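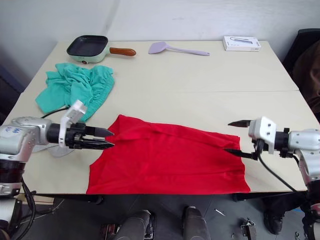
Figure 7.1. Two-arm workstation with a red cloth at the front edge of the table, seen from the head camera.

Chapter 7
Learning to Handle Cloth from Demonstration

A rigid part has a position and an orientation, and six values are enough to describe both. A shirt has no such short description. Each time it is lifted or set down it takes a new shape, and much of its surface may be hidden under its own folds. Methods developed in Chapters 4 and 5 for grasping rigid parts therefore cannot be carried over without change.

This chapter presents the edge-first method, developed by Skye Carnegie and colleagues at the Dalmont laboratory. The policy is trained on recorded demonstrations and learns to find a hem before it attempts any fold. Section 7.2 defines the state representation. Section 7.3 treats the division of work between the two arms, and Section 7.4 compares the results with the Vinlow baseline.

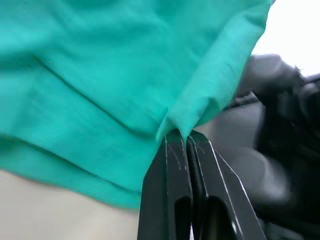 Figure 7.2. Wrist camera view of a pinch grasp on teal cloth. Note the tension lines spreading from the fingertips.

The wrist view supplies information that the head view cannot. At close range, creases near the fingertips show how the fabric is being loaded, and stacked layers along a hem can be told apart. Carnegie's group found that removing the wrist images lowered the rate of successful first grasps on every type of garment tested.

The training set contained 2000 demonstrations, and a further 144 trials were held back for evaluation. Of these, 38 ended in failure. Most failures were traced to the gripper closing on two layers where one was intended, a problem also reported by Yuan for towels.

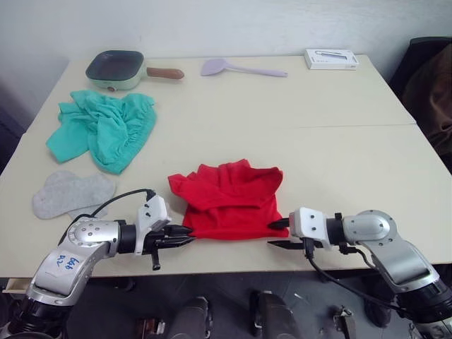 Other objects were allowed to remain on the table during both training and evaluation. A policy trained only on a cleared surface tends to treat any patch of color as part of the garment, and the Raltley variant discussed in Section 7.5 shows this weakness plainly. Readers should review the material on image segmentation in Chapter 3 before proceeding.

7.1 Terms and Notation

The word "edge" refers to any boundary of the cloth visible to at least one camera. A "hem" is an edge of the garment itself, whether visible or hidden.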